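How Does a Robot Hand Pick Up an Apple?

Put your hand around an apple. Easy! Your fingers curl, your thumb slides underneath, and up it comes. You did not have to think about it at all.

For a robot, picking up fruit is a tricky job, and that is what makes it such a brilliant test. At the Kimier workshop, Anqi Lei and Uwe Brandes try out different robot hands to find out which ones are good at which jobs. A hand that is super at holding a box might be hopeless with a plum!

Two fingers or lots?

The part of a robot that does the grabbing is called a gripper. Some grippers have just two flat fingers that open and shut like kitchen tongs. They are simple and tough, and there isn't much to go wrong. But round things can roll out sideways when you squeeze them — try picking up a grape with two rulers and you'll see.

Other grippers look much more like your own hand. They have several fingers with joints that bend, and a thumb too. They can wrap around a shape and hold it from more than one side. The tricky bit is that every joint has to be told how far to bend, so there is a lot more for the robot's computer to work out.

Fruit and a fridge

One of the team's favourite tests uses fruit, a yellow basket and a white table.

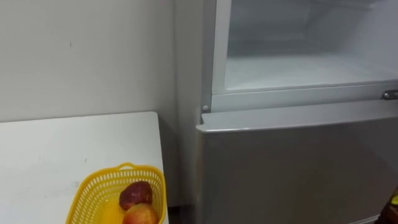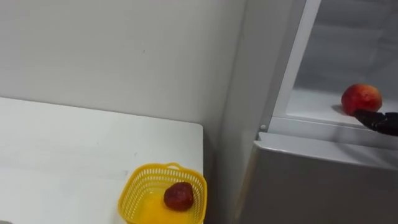
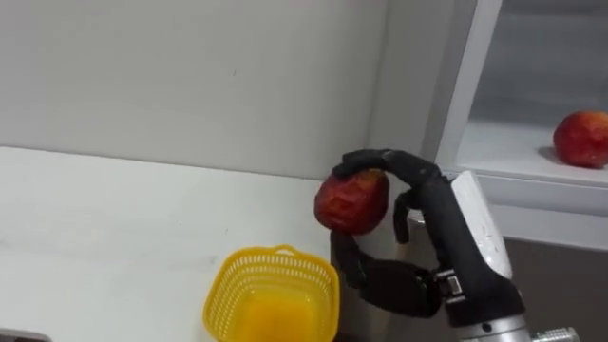

What makes it hard?

First, no two pieces of fruit are quite the same. Some are bigger, some are bumpier, and the robot can't use the very same squeeze each time.

Then there is the squeezing itself. Too soft and the fruit slips. Too hard and you get a bruise, or juice! Lihua Guo writes the part of the program that sets how tightly the fingers close, and she has changed it 558 times so far.

Getting past a shelf edge is hard as well. Your arm bends round things without any fuss, but a robot has to plan a path so that its knuckles don't bump on the way. And it has to judge how far away the fruit is, using its cameras.

Be a robot hand!

You will need an apple, a bowl, a thick pair of gloves and a friend.

1. Put the apple on a table next to the bowl.
2. Move it into the bowl using only your thumb and one finger.
3. Do it again with your whole hand. Which felt safer?
4. Now put on the gloves and close your eyes. Your friend is the computer and must tell you where to move and when to squeeze.

Swap places and have another go. Then try it with something squashy, like a ripe peach — over the sink, please!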